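Search products
Search

Preltach Desk Oil, satin, 324 ml tin

Okay, so I get more emails about this tin than about everything else in my little shop put together, and I figured it was time to rewrite the page properly. The old version was two lines long and one of them was wrong (sorry to whoever bought it for an outdoor bench).

I make and sell desk stuff. Mats, trays, risers, and the things you need to keep a desk looking decent. I don't make this oil - it comes from Torvik, a small outfit that does finishes for floors and counters - but I've had it on my own desk for years now and I wouldn't stock it if I didn't like it.

What it is: a clear hardwax oil for indoor wood. It goes on thin, soaks in, and leaves a low satin finish. It isn't a varnish, so you won't get that thick candy-shell look, and if you want that look you'll be disappointed and you should get something else. What I love about it is that you can fix one spot. Somebody parks a hot mug on the corner, you sand the corner, you oil the corner, and you're done by dinner. Try that with polyurethane!

It works on bare or previously oiled wood. Oak, ash, beech, birch, pine, rubberwood, all good. Pine drinks the first coat like crazy, so buy a second tin if your desk is pine and big. It does not work on anything with a sealed factory finish, and it does nothing at all on laminate except sit there and get sticky. If you aren't sure what you have, put a drop of water on the underside and go make coffee. If the drop is still standing there looking proud of itself when you come back, there's a coating on it and the oil won't get in.

Color: I get asked this every week. It's sold as clear, but every oil warms wood up a bit. On pale wood you'll see a slight honey shift, a little stronger in the first month. If you want to keep that raw, just-sanded look there's a white-tinted version, the Preltach Pale, and I usually have a few of those in the back. Write me before you order because it isn't on the site yet.

How I do it

Sand with 150, then 180, going with the grain. Don't go finer than that or the oil has nothing to hold on to. Vacuum, wipe with a barely damp cloth, let it dry. Stir the tin (stir, don't shake, you'll get bubbles) and work in a small amount with a lint-free rag or a white pad. Really small. The mistake I see in every single photo people send me is too much oil. Wait fifteen minutes, then buff off anything that hasn't gone in, and I mean buff until your arm complains. Let it sit overnight. Second coat the same way, only thinner.

You can put a keyboard back on it after a day. I'd hold off on desk mats and anything with rubber feet for a good week, though. I put a monitor stand back too early once and had four little dull circles to look at until spring.

Cable holes: pop the plastic or metal ring out first if it comes out. The cut edge inside is the thirstiest part of the whole desk and it's where spills end up. Use an old toothbrush. If the ring is glued in, run painter's tape around it and wipe the rim as you go.
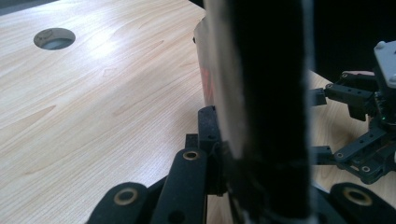
Pale wood top with a gray-rimmed cable hole. Window-side desks, read the bit about glare.

About glare - satin is still a little shiny. If your desk faces a big window or sits under a bright lamp, you're going to get a light patch on it at certain hours, whatever finish you pick. A last pass with a gray pad and a tiny dab of oil knocks it back some. The Nometov matte wax over the top knocks it back further, but then you've got wax to deal with when you want to re-oil, so think about whether it bugs you enough.

PLEASE read this one: oily rags can heat up and catch fire on their own. Lay them out flat outside to dry or drop them in a metal can of water with a lid. Don't ball them up in the trash.

The details
Size: 324 ml tin
Price: $31
Two-tin bundle with a Plorell buffing pad: $58
Pad on its own: not available right now, the next batch is due at the end of August
Item no. 694

I ship inside the lower 48 only, by ground, because it's a flammable liquid and the air carriers won't touch it. Unopened tins can come back within 29 days. Dented lids happen, so send me a picture and I'll mail another one.

29 shares
31 comments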